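Notes for the Friday talk, "Where Does the Cord Go?" Long version, 34 minutes if I don't ramble. Water on the left. Clicker in the right pocket, NOT the jacket.

## Opening (stay off the slides)

Say hi, thank Nosipho Zulu for setting up the evening. Then straight in with the question — how many of you have crawled under a table this week to plug something in? Wait for hands. Wait longer than feels comfortable.

My own story: the shared work table at Brelbridge, the big one by the window. We bought a nice table, we bought nice chairs, and then we ran one orange extension cord across the walkway and lived with it until August. I tripped on it twice. The second time I had soup. (Pause here, people like the soup.)

Point to make: we picked the table first and thought about power last, and I think almost everybody does it in that order.

## Part one: start at the wall

Draw the room on the flip chart. Just a rectangle, the door, the outlets. Don't try to draw chairs, I can't draw chairs.

- Mark the outlets before you mark the table.
- Walk the line from the outlet to where you want to sit. Walk it like you're carrying laundry.
- Measure that line along the floor and up the table leg. Our line at Brelbridge was 80 inches and I'd bought a cord for 62, so guess who got to go back to the store!

Mention that people measure straight across through the air. I did. The cord has to go down, along and up again, and you want some slack at both ends so nobody yanks the plug out when they move a chair.

Then the bit about high-draw stuff: space heaters and kettles go in the wall, never in the strip. Say it slowly, say it twice. If the plug feels warm, stop using it and get it looked at. Never plug a strip into another strip, even "just for today."

## Part two: the tabletop

OK, now the fun part. Once the cord gets up to the table you've got choices, and they're mostly about which edge it leaves by.

Slides 4 and 5 back to back, don't talk over them right away.

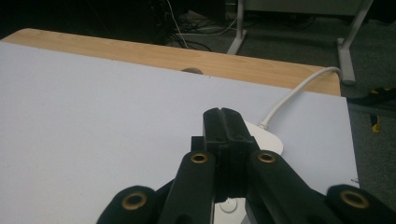
White cord, pale wood table, and a white work surface on top.

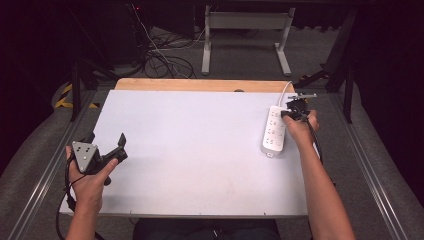
Gøran Strand wrote to me after the first time I gave this talk and said he'd put his strip on top of the table for years and would never go back underneath, because he can see what's plugged in and he doesn't need a flashlight to find a free socket. He also said I was too hard on people who do it that way. Fair enough! I've softened this section.

So, the fair version:

**On top.** Easy to reach, easy to unplug at the end of the day. Costs you table space. Turn the strip so it runs front to back along one side, and send the cord off the back if the outlet's behind you. It takes up a lot less elbow room than a strip lying across the middle. Keep drinks on the other side of the table. Soup too.

**Underneath.** Clean top, everything hidden. You'll forget what's plugged in. If you mount it, put it near the front leg where your hand can find it, and keep the switch facing out.

**Small cables.** These are the ones that drive people nuts. A thin cable going over a side edge will slide off and pull whatever it's attached to along with it. One clip at the edge fixes it. I use the plain stick-on kind, and I wipe the spot first or they fall off by lunch.

Ask the room: top or underneath? Let them argue for a minute. At Vurkthorpe this took over the entire second half, so watch the clock.

## Part three: white on white

Short section, skip it if we're late.

I used to tell everybody to match the cord to the table so it disappears. I've changed my mind about half of that. Along the wall, sure, match it. Anywhere a hand or a foot might go, I want to see it. A strip of colored tape near the plug end is enough, and it tells you which cord is which when you're on your knees under there.

Label both ends. The Forsberg handout has a page of blank labels, so remind people to take one on the way out.

## Questions

Likely ones: flat cords under rugs (no), cord covers across doorways (only the wide ones, and move the table if you can), how many strips per table (one, please).

Chairs need to be stacked before we leave. Bring the flip chart pens home this time.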